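How to Follow Your Town Council Without Giving Up Every Evening
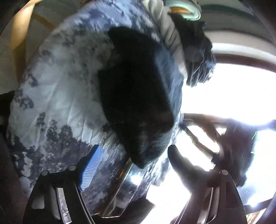 Reading time: 3 minutes

By Edem Ametepe
September 8, 2021

When I moved to Irkside I meant to keep up with the council, I really did. I went to one meeting, sat through two hours on storm drains, and didn't go back for a year. Then the bus route behind my building was cut and I heard about it from a sign taped to the shelter. So I started over, with a method I could stick to, and I've kept at it ever since. It takes me less time than the dishes most weeks!

1. Find the agenda page and bookmark it

Every council has one, though it may be tucked away under "Clerk" or "Public Records" instead of anywhere you'd think to look. Ours goes up a few days before each meeting. If there's an email list, sign up for it. If you can't find either, call the clerk's office and ask. They get that question a lot, and in my experience they're very nice about it.

2. Read the headings first

An agenda packet can be huge. The budget packet in February ran to 428 pages, and I'd have cried if I had tried to read it from the front. Go through the list of items and mark the ones that touch your street, your kids' school, your rent or your work. For me that's usually one or two things, and some weeks it's nothing at all, in which case I close the tab and feel just fine about it.

3. Learn what the labels mean

"Consent" items are passed together in a single vote, often with no discussion, so have a quick look there for anything you care about. "First reading" means the item will come back, and that's your best time to speak up. "Public hearing" means they are required to hear from people before they decide. Some towns use slightly different words, but the clerk can tell you what yours are.

4. Write a short email

My neighbor Takeshi Oda taught me this one, and he has been writing to council members since before I could vote. Put the item number in the subject line. Say where you live, say what you'd like them to do, and give one reason from your own life. Keep it under 200 words. He sends his the day before the packet closes so it gets printed with everything else - check your own deadline, as they vary quite a bit.

5. If you want to speak, practice with a timer

In Irkside you get up to 14 minutes for the whole comment period on a regular item, shared among everyone who signs up, so your own turn can be very short. Write down your first sentence and your last one and let the middle take care of itself. My voice shook the first time and I lost my place, and a council member still came over afterward to ask me about the bus.

6. Check how they voted

The minutes are usually posted once they've been approved at the next meeting. I keep a plain notebook with the date, the item and who voted which way, and I pull it out when election season comes and the flyers start landing in the mailbox. If a vote went the way you'd hoped, send a thank-you. It only takes a minute, and you'll probably be writing to the same people again about something else.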